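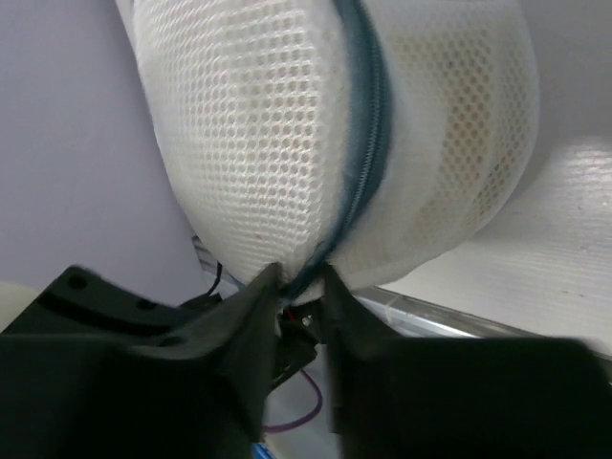
Home Features Recipes Small Spaces Shop Talk About Search

I got to Dinesh Kushwaha's place on a Wednesday with a list of very serious questions about housekeeping, and we spent the first half hour talking about socks. He buys one kind, in one color, and has since college. "I don't match anything," he told me. "Matching is a chore I quit."

If you read his column on small-apartment chores you know he has a thing for mesh. Bags, strainers, produce sacks, the screen he lays over a bowl when the dough is resting. I asked where it started and he went straight to laundry bags.

"My sister ruined a sweater of mine in a shared washer. It got wrapped around a hoodie string and came out about as long as I am. So I bought one zip bag, and then I bought four more, and now my whole wash goes in bags." He likes the honeycomb kind best because the holes are big enough to let the suds through. He's less sure about the zippers. "The zipper always goes first. Always! The mesh will outlive me."

His rule is to stop at two-thirds full. He admits he breaks it most weeks (so do I, and my bags come out looking like bed pillows). When a bag gets that tight, he says, the middle doesn't rinse, and you find a dry patch of detergent on your nice shirt right before dinner with somebody's parents.

We moved on to the kitchen stuff, and I'll be honest, this is where he really got going. He has tried strainers from Radov and from Cheng and a little folding one from Farel that he gave away in August. The one he reaches for now is by Nurnel. He made me look at it from the side.

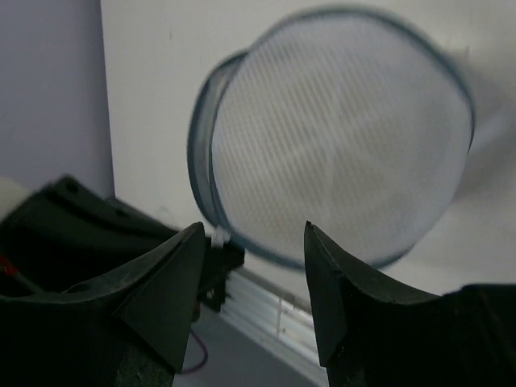 Fine white mesh in a round rim. Dinesh uses his for rice, flour and tea.

"People buy the big one," he said. "You want the one that fits over your bowl. Go home and measure your bowl." He rinses a strainer the second he's done with it, back side first, so whatever is stuck gets pushed out the way it came in. Starch is the enemy. Once rice water dries in a fine screen you're in there with an old toothbrush, and he has strong feelings about which toothbrush (soft, never the firm kind - it bends the weave).

I asked if he ever gets tired of writing about this. He laughed for a while. His post on rinsing rice got 1,646 comments, and the one on laundry bags got 37, which still bugs him. "The laundry one was better! I worked on it for weeks."

Before I left he handed me a spare zip bag and told me to wash my bras like an adult - his words, and he apologized right after. I've used it twice. My straps are no longer tied in knots, so fine, Dinesh, you win.

Comments (4)

marlowe_b: The dry detergent patch!! I thought my machine was broken.

Tess in 2C: I tuck the zipper pull under a hair tie so it can't slide open in the wash. Mine have lasted ages.

grumpycook: Disagree on the big strainer. I have a big bowl.

pennyj: Does he do anything different for delicates, or is it all one cycle? Would love a part two.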